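Weketbridge Community Kitchen – October newsletter

Cleaning up the tables after baking sessions

We have changed how the tables get cleaned at the end of a session. The old way was a wet cloth straight over everything, and that mostly pushed soggy crumbs into the seams and onto the floor. Sunita Montoya went through the new routine with the evening group and we are now asking every group to follow it.

Dry mess comes first. Bread ends, pastry flakes, rolls left over from tasting and any torn bits of sponge get swept up with a hand brush and dustpan before water goes anywhere near the table. Bring the pan to the pile and keep the lip flat on the surface. Short strokes work better than long ones, especially with pastry, which breaks up if you drag it. Big pieces can be picked up by hand.

Work on one pile at a time and empty the pan between piles. Keep a garbage bag within reach before you start so that you are not carrying a full pan across the room. If the bag is going to sit on the table, fold the top back first.

Mats are swept where they lie, then lifted and shaken into the bag. Wipe the table underneath last – crumbs do get under there – and let it dry before the mat goes back.

A few notes on sponges. We bought a case of yellow ones in 2013 and the last of them are now falling apart. If a sponge has started to tear, throw it out. Please don't put it back by the sink for the next group. Thirumalai Arumugam has ordered 18 new ones, and they will be in the cupboard on the Mendemier side of the room.

The brushes and dustpans hang on hooks inside the pantry door. We have six hooks and at last check only five brushes, so if one went home with you by mistake, drop it off at the front desk. Brushes used on food scraps stay on those hooks. The floor broom is kept in the hall closet.

Groups that finish after 6 p.m. should also take their bags out to the bin on Dalen Street, tied shut. 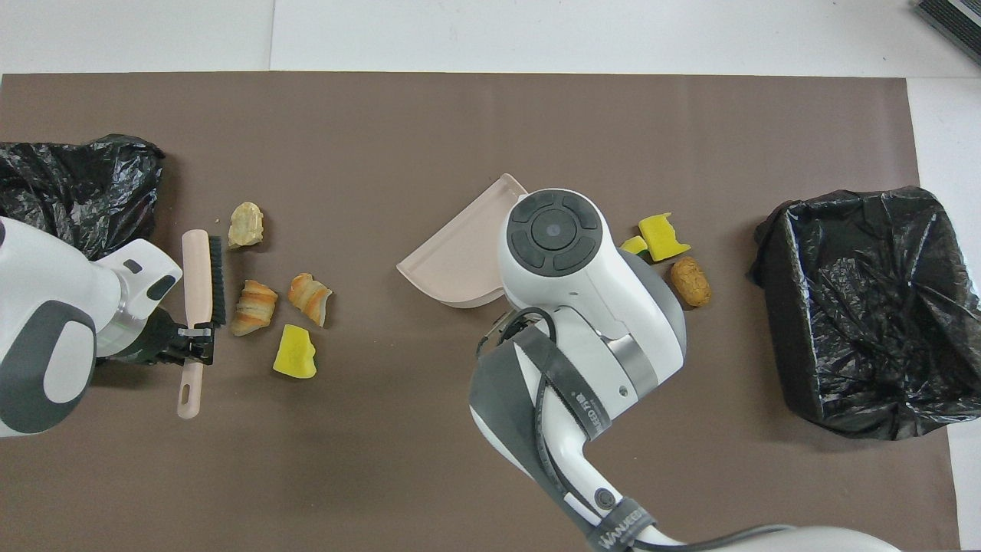 2 min read

Bread and sponge scraps on the mat, with the pink brush and dustpan. Questions about the routine can go to Sunita at the front desk.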